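gripper build, workshop thread, part whatever we're on now

Both fingers are on and they open at the same time, and I am choosing to be impressed by that

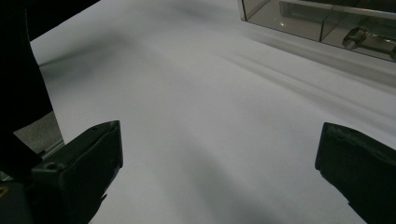

Fingers open over the white stuff. Smoked box, top right, minding its business.

1/ For anyone joining now: I'm building a hand-held gripper at the shared shop on Medina. You squeeze a trigger, two black fingers close. Humanity solved this with tongs a long time ago and I have spent 37 evenings catching up.

2/ The plan was always to get the hand working before putting it on an arm. The arm is called Zanholm. Zanholm is currently a box of brackets and a spreadsheet. The spreadsheet is very good.

3/ The fingers are version 8. Version 7 had lovely rounded tips and could pick up absolutely nothing flatter than a grape. So now we have chunky blocks with a bevel on top, which look like they fell off a stapler, and they grip.

4/ Scuffs on the edges are from me filing the inner faces by hand at the bench. I could have reprinted them. I had a file in my hand and a podcast going.

5/ Cost so far: $219. That includes a servo I cooked, the servo that replaced it, and a bag of screws in a size that I now own for life. It doesn't include the first Priltine motor board, which we don't discuss.

6/ (The Priltine board had the power pins labeled on the underside. Mirrored. I've said too much already.)

7/ Somebody asked why I test over a plain white surface. Partly so I can see what I'm doing, partly because if a screw drops on the gray textured stuff next to it, that screw is gone. It lives there now and has a family.

8/ Current trouble is the left finger. It starts closing a hair before the right one, so whatever's in the middle gets nudged sideways and then grabbed, like a shopper changing their mind. I've shimmed the linkage with a strip cut from a yogurt lid. Better! Still not right.

9/ Next thing to try is swapping the horn screws, because I suspect one has been slowly backing out the whole time I've been blaming the geometry. If so I owe the geometry an apology and two weekends.

10/ Files go up on the Wellen page once I've renamed them. At the moment the good one is called finger_final_old_USE_THIS and the one you shouldn't print is called finger_final.

11/ Yes, I'll do a grip pad version. I have a sheet of rubber, a knife, and a long history of cutting toward myself, so give me until July.

12/ To the person who asked what it weighs: less than a full coffee mug, more than I'd like by the end of an evening. The servo is most of it. Moving it back toward the handle is on the list, under "renaming files."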